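Wanted: someone who likes plates (and doesn't mind washing a few)

3 min read
Print | E-mail this page

Hi, I'm Debashish, and together with Esben Arnardóttir I run Nellilden, a tableware rental and kitchen shop that has grown a lot faster than our shelves have. We lend out dishes for dinners, weddings, photo shoots and the odd school play, and we need a part-time person to help us sort, wash, check and pack them. Could that be you?

The job came up when we took over the stock of a noodle restaurant called Delić, which closed in January. We said yes to the whole lot before asking how much there was, and the answer was 1115 pieces! I love them. They're cheerful, sturdy, everyday restaurant dishes, most of them white with dark teal rims, and I've become very attached to the ones with writing on them. There's a plate with an orange sunburst and big red characters that say "time to eat," and others with HAO SHI HAO WEI in white capitals around the rim. You don't need to read Chinese to work here, but if you do, Esben has a long list of questions for you.

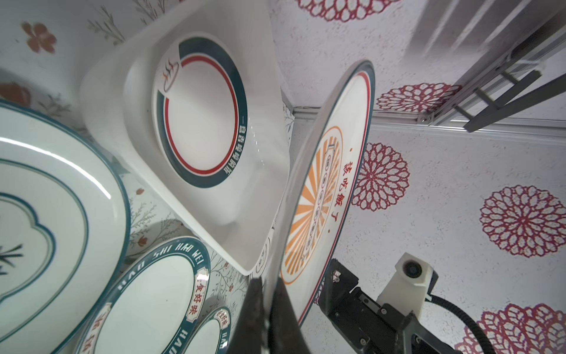

What you'd be doing

Mostly sorting. Square plates, ovals, big rounds and small rounds each need their own crate, and we'd like matching designs kept together so a customer who orders a set gets a set. You'd run your thumb around each rim for chips, put the doubtful ones on the Allier shelf (named after our first customer, who broke a lot), and write up the rest in the stock book. On busy weeks you'd also pack orders. Our biggest regular, the Stosten supper club, takes 200 plates at a time and wants them back out again two weeks later.

Hours and pay

Three mornings a week, 9 to 1, and you can pick which ones. Pay is $67 a morning plus lunch, and we'd like you to stay for at least 3 months. Crates get heavy, around 30 pounds when full, but we have a cart and there are no stairs.

How to apply

No resume needed! Send a short note to Esben at the shop, or drop in and ask for either of us. Tell us what you've done before, which mornings suit you, and what your favorite plate at home looks like. We're reading notes through the end of May 2024 and will answer every one.

Print | E-mail this page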